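Grovau University Books
Frequently asked questions for authors, readers and course teachers

We are a small academic press publishing in history, media studies and the history of work. The answers on this page were last revised in March 2024. If your question is not here, please write to the editorial office and we will try to answer in 9 working days.
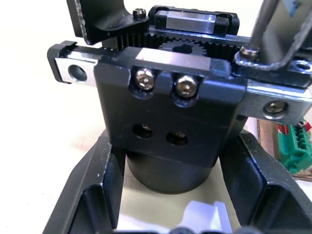
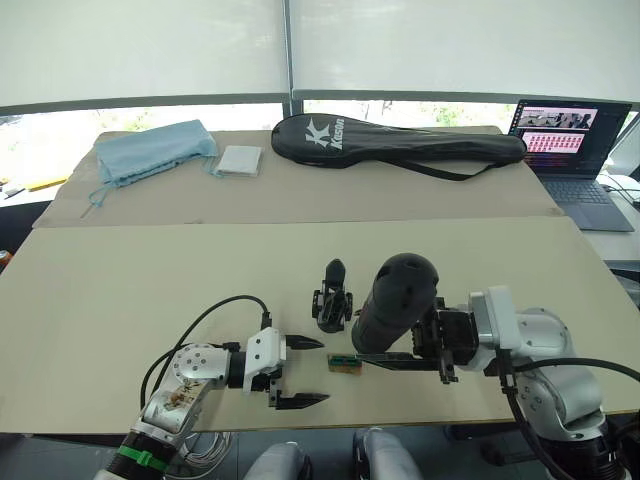
Before you submit

What kind of books do you publish?
We publish monographs and edited collections, mainly on the history of newspapers, printing and reading. We also have one series, Pallside Studies, for shorter books on local and regional press. We do not publish poetry, memoirs or unrevised dissertations.

My book started as a dissertation. Can I still send it?
Yes, if you have rewritten it. The literature review should be much shorter or gone, and the introduction should speak to a reader who was not on your examination board. Please tell us in your letter which chapters are new and which are changed. If the dissertation is freely available in a repository, tell us that also. It is usually not a problem, but we want to know it at the beginning.

What should the proposal contain?
Send a description of the book of up to three pages, a table of contents with a short paragraph for each chapter, one finished chapter, and your CV. Please give the expected number of words with the notes included. Many authors forget the notes, and then the book becomes much longer than what we agreed.

Who reads it?
Proposals in media history go to Annelies Timmermans. Proposals in labor history and for the Pallside series go to Geert De Haan. If you are not sure, choose one of them and they will pass it on.

Peer review

How does the review work?
Every full manuscript is read by two outside readers. They know your name, but you do not know theirs unless they agree to it. You receive both reports complete, and we ask you for a written response before the board meets.

What happens if the two readers disagree?
This is quite common. The editor may ask for a third report, or may decide that your response is enough. A disagreement does not mean that the book is refused.

May I suggest readers?
You may suggest names, and you may also name persons who should not be asked. Please do not suggest your former supervisor or someone you have published with.

Contracts and money

Do authors pay anything?
Not for the printed edition. You do pay for permissions and, if you do not make the index yourself, for an indexer. Open access is possible when your institution or funder covers the fee. Nathalie Verschueren can send you the current amount - please ask her before you sign the contract, not after.

When are royalties paid?
Once a year, in August. If the sum is very small we keep it and add it to the next year.

Can I publish a chapter as an article first?
One chapter, yes. For more than one, please ask us. The journal must allow you to use the text again in the book, and we need this permission in writing.

Reviews and review copies

How can I get a review copy?
Write to us with the name of the journal and, if possible, a short message from its reviews editor. We send a PDF first. Printed copies are sent inside Europe and North America only.

How should the book be cited in a review?
Give author, title, Grovau, year, binding and ISBN. For example: Levente Bodnár, The Evening Edition: Compositors and Their Newspapers, Grovau, 2019, cloth, 298 pages. The ISBN is on the back of the title page.

I found an error in one of your books. Where do I report it?
Please send the page number and the line to the editorial office. Corrections go into the electronic edition twice a year and into the printed one only when it is reprinted. The list for Chiharu Nagano's Women at the Proof Desk already has 19 entries, so please look at it before you write about that title.

Ordering

Where can I buy your books?
From any bookstore, or directly from our distributor, Bondumier. Libraries with a standing order receive new titles automatically. For Spanish and Latin American orders please contact Barrios, who keep their own stock and set their own prices.

Do you give examination copies to teachers?
Yes, in electronic form, for courses with at least nine students. Tell us the name of the course and the term when it will be taught. The file stays open until the end of that term.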